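Estamthorpe Wartime Childhoods: interview transcripts
README, release of 19 January 2024

This folder holds typed transcripts of interviews with people who were children during the Second World War and later settled in or near Estamthorpe. Most of them spent part of the war in camps, hostels or other people's houses. The interviews were recorded on cassette by Mieke Hermans and Kazimír Pešek and typed up later by several hands.

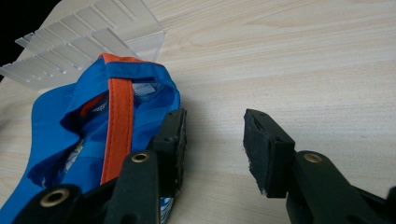
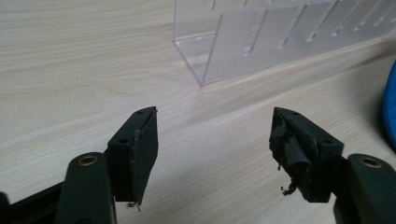
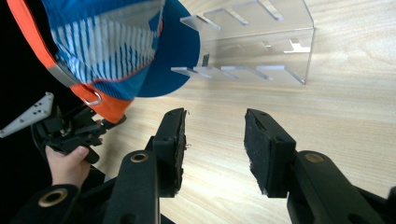
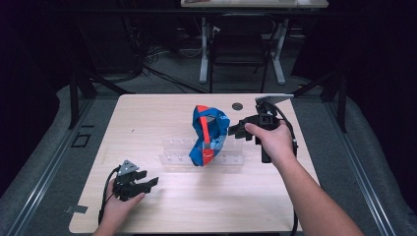 What is in the folder

transcripts/ — one plain text file per interview, 159 in all
index.csv — one row per interview
places.csv — place names as spoken, with the modern spelling where we could find one
corrections.txt — changes since the previous release

The transcripts come to 3718 typed pages in the paper set. Page breaks are kept in the text files as a line reading PAGE and the number, so older citations still work.

Columns in index.csv

id — matches the file name
speaker — name, or initials if the family asked for initials
birth_year — blank if not given on tape
language — language of the recording
typist — who made the first transcript
checked — yes, part or no

"Part" means one side of the cassette was listened to against the typescript. "No" means the typescript was taken as it stood. For 11 interviews the cassette is missing, and these are all marked "no".

How the text was made

Štěpánka Michalík typed the Czech and Slovak interviews and translated them as she went. There is no transcript in the original language for these, only her English. She tended to tidy up repeated words and false starts. Chi-keung Ho typed most of the Cantonese and English ones and left the hesitations in. Please bear this in mind before counting words or comparing how people speak.

Square brackets are the typist's. Round brackets were added by Kristýna Vrabec when she checked the files, and usually give a date or a relationship ("my aunt (mother's sister)").

Known problems

Dates are as the speaker remembered them. Where two members of a family disagree, both versions stand. The Bednárik brothers give different winters for the same train journey and we have not tried to settle it.

Flasstead is spelt four ways in the transcripts. All four are in places.csv.

Draltville can mean the town or the hostel of that name, and it is often unclear which. The index does not separate them.

Several accounts describe hunger, beatings and the deaths of small children. These passages are not marked in the files.

Access and use

17 interviews are closed at the request of the speaker or the family. They have a row in index.csv, and the text file contains only the id and the word CLOSED.

The rest may be read and quoted for study, teaching and family history. Give the id and page number. Please don't put whole transcripts online — many of the speakers have relatives living nearby, and some agreed to be quoted but not to be published in full.

Corrections to names are welcome from families. Send the id, the page, the spelling you see and the spelling you want. They go into corrections.txt at the next release.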